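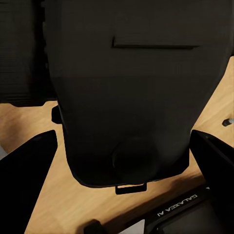
Figure 3. Simulated top-down view of the backpack task, with both gripper fingers beside the lower half of the bag.

4.2 Equipment Planning from Simulated Trials

The Stedatcombe cell was budgeted before any arm was ordered. Purchase decisions were tied to results in simulation, and each line item had to be justified by at least one task in the Farouk task set. The backpack task (Figure 3) was used to size the end effector. It was chosen over the rigid-box tasks for two reasons: the bag is wide relative to the finger spacing, and its rounded outline offers no parallel faces to close on. The bag and the fingers are also both black, which made the task a useful check on the camera budget.

We ran 300 trials per finger option. The stock flat fingers completed 78 percent of lifts. A wider aftermarket set raised this figure, but only on the backpack and one other soft item, and would have used 40 percent of the tooling allowance. The wider set was therefore moved to the second purchase phase. Failures with the stock fingers were mostly slips during the first part of the lift, which we attribute in part to the friction values assigned to the fabric. These values were not measured on a real bag, and the slip rate should be read with that limit in mind.

Camera selection followed the same procedure. Segmentation errors were concentrated along the boundary between dark objects and the dark gripper, while the light wood tabletop was separated without difficulty. A second camera was added to the plan on this basis. The alternative, a lighter finger covering, costs less but must be replaced at intervals, and the Drirville site had no stocking process for consumables at the time of planning.

Spare parts were set at one finger pair per arm. The Jarnudthorpe site, which plans to run two shifts, requested 3 pairs per arm; this request is carried as a separate line and is excluded from the totals in Section 4.3.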